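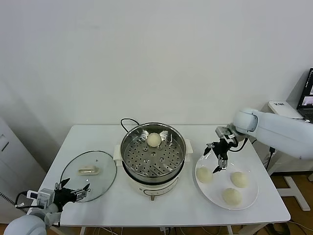

Figure 2. Electric steamer with a perforated steel basket, holding one white steamed bun; the glass lid lies to the left of the base.

4.2 Reheating practices and the evening meal

The second theme to emerge from the household interviews concerned the reheating of bought or home-frozen food. In the earlier survey of Cleladton (Section 3), reheating was recorded only as a form of cooking that took less than half an hour. The interviews suggest that this category was too broad. Participants drew a firm line between food that was "warmed up" and food that was "done again", and the choice of appliance was central to that line.

Of the 30 households interviewed, 16 owned a separate electric steamer of the general type shown in Figure 2. Ownership was higher in Zekbridge than in Cleladton, and was most common where at least one adult had grown up in a home in which steamed bread or rice was eaten daily. It was not confined to such homes. Several participants had been given a steamer as a wedding or moving-in present and had found their own uses for it, among them reheating potatoes, softening day-old rolls and warming puddings.

Participants who steamed buns and dumplings from frozen described the practice in terms of texture. The microwave was said to make dough "leathery" or "tight", and two participants used the same word, "sulky", without prompting. Steaming was accepted as slower. One mother of three in Zekbridge explained that she put the steamer on when she came through the door and did not think about it again until the table was laid. For her the delay was useful, as it gave a fixed point around which homework and baths could be arranged.

The size of the appliance shaped who ate together. A single-tier basket holds enough for one or two people at a time, and larger households cooked in turns. In 6 homes this led to what we call staggered eating, in which the youngest children were served first and the adults last. Staggered eating was seldom described as a problem. Some older participants did regard it as a loss, however, and compared it with the large bamboo or aluminium steamers of their childhood, which fed everyone in one go. Where such steamers had been kept, they were brought out for guests and for the Sunday meal.

Storage was a further concern. In the terraced housing that makes up much of the Zekbridge sample, worktops are short and often shared with a kettle, a toaster and a drying rack. Appliances that could not be left out were used less, whatever their owners thought of the results. This agrees with the findings of Negi's kitchen diary study in Prondden, where the distance between an appliance and the nearest free socket was a better guide to its weekly use than its price or age. We did not measure distances, but participants raised the matter of sockets often enough for it to be added to the interview guide in May.

Finally, reheating was bound up with ideas of care. To steam a single bun for a child home late from practice, or for a partner coming off a night shift, was spoken of as a proper act of providing - small, but distinct from leaving a plate to be microwaved. This was the case even when the bun itself had come from a packet of 50 bought at the wholesaler. Participants did not see the factory origin of the food as weakening the gesture. The fieldworker for the Miranda estate, Trí Kiều, noted that the word "fresh" was used freely for food that had been frozen for weeks, provided it had been steamed just before serving.

These accounts have a bearing on how home cooking is counted. Time-use surveys that ask only whether a meal was "cooked" or "reheated" are likely to place steamed frozen food in either group, depending on the respondent. We return to this point in Section 6, where a revised set of categories is proposed. The next section considers the related question of leftovers and the rules by which households decide what may be eaten on the following day.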